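Zovix Facilities Forum > Premises and Cleaning > Sweepings: bin or box?

stovano_office
Members are asked for their views on floor sweepings at the Stovano site. The present guidance, issued in June, requires all sweepings to be placed directly in a lined bin. The site has 56 rooms and only a small number of lined bins, and staff have asked whether an open cardboard box may be used instead.

Ollix_premises
We do not support the use of boxes. Fine dust escapes through the base, and a box cannot be wiped down. Our order of 100 liners was inexpensive and the matter was closed.

zavala_fm
I must respectfully disagree with the previous reply. Dust is a concern in a workshop, but the sweepings from an office or store room are mostly paper and wrapping.

Ollix_premises
That may be so at Zavala. We have 388 staff on one site and food waste in every corridor.

zavala_fm
Food waste should go to the kitchen bins in any case. 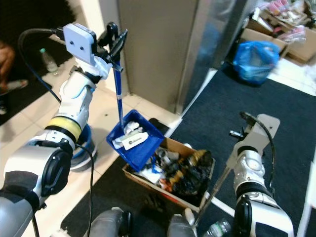 Our own practice is to keep one delivery box open on the floor for the length of the clean and to carry it out when the room is finished. The long handle on the dustpan allows it to be tipped straight over the box, and crumpled paper, plastic bags and wrappers can all go in together. Cards with printed text should be checked before they are thrown away.

stovano_office
Thank you both. Boxes will be permitted in store rooms only from 3rd February. Kitchens will continue to use lined bins.

Ollix_premises
Noted. Our objection stands.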